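3.2 Collecting towel-folding demonstrations by remote control

All demonstrations were recorded at the Nemalholm site on the two-arm Arnton cell. Each arm carries a parallel gripper with black fingers and a small camera at the wrist. The operator sits beside the cell, out of reach of the arms, and moves two hand controllers whose position and rotation are copied to the grippers. A trigger on each controller sets the finger opening. We did not scale the motion: a hand movement of a given length produces a gripper movement of the same length.

We first tried guiding the arms by hand. This worked for rigid parts in our earlier tests, but with cloth it caused two problems. The operator's own arms blocked the overhead view for long stretches, and pushing on the links made the fingertips shake enough to drag the fabric. Remote control removed both problems, at the cost of a longer learning period. New operators practiced on spare cloths until they could finish a fold without stopping, and none of these practice runs is in the data.

Two operators recorded the final set, which has 56 demonstrations. The cloths were small terry towels, some plain and some with a pattern. Before each run the towel was dropped on the table from a low height and left as it fell. The operator then found a corner, pinched it with one gripper, used the other to hold down or lift the nearby cloth, and worked toward a half fold. A run ended when both grippers were open and clear of the towel.

The hardest part to show well was the handover of control between the arms. While one gripper holds a pinch, the other has to come in low enough to press on the cloth but not so low that it pushes the fingertip into the table. Operators have no sense of touch through the controllers and judge this height from the wrist camera alone.

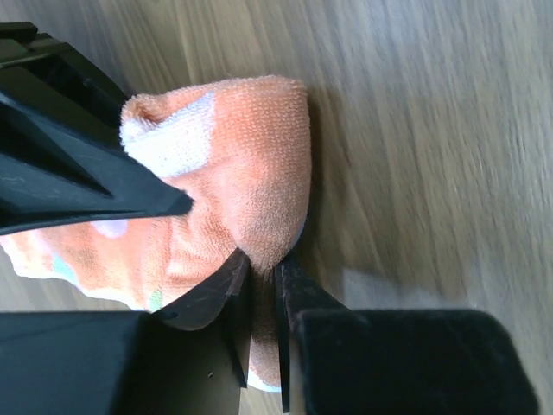
Both operators settled on the same habit without being told to. They stopped the holding arm completely, brought the second one in at a shallow angle, and only then started the next movement. We kept these pauses in the recordings. An early version of the policy was trained with the pauses trimmed out, and it tended to start moving the holding arm too soon – often before the second gripper had reached the cloth.

Pile direction also mattered more than we expected. Terry loops catch on worn fingertips, and a towel that has caught once will often follow the gripper after it opens. We did not correct for this by changing the fingers. Operators were asked to open the gripper, wait, and back away along the direction of approach, and the same retreat is used in every run.

Demonstrations were checked with the Luangrath replay tool before training. We removed 11 runs in which the towel left the table or the control link dropped, leaving 45. Failed pinches were kept if the operator recovered within the same run. In 4 of the remaining runs the operator changed which arm did the holding partway through; we labeled these separately but did not exclude them.

Each time step stores the joint positions of both arms, the two finger openings, the controller poses, and images from the overhead and wrist cameras. The commanded and measured positions are saved as separate fields, as they differ noticeably when a gripper pulls against bunched cloth. The policy is trained on the commanded values. Training on measured values gave weaker pinches – the fingers closed to the thickness of the cloth and applied little force beyond that.

The Namine baseline described in Section 4 was trained on the same runs, with the same split and no additional data.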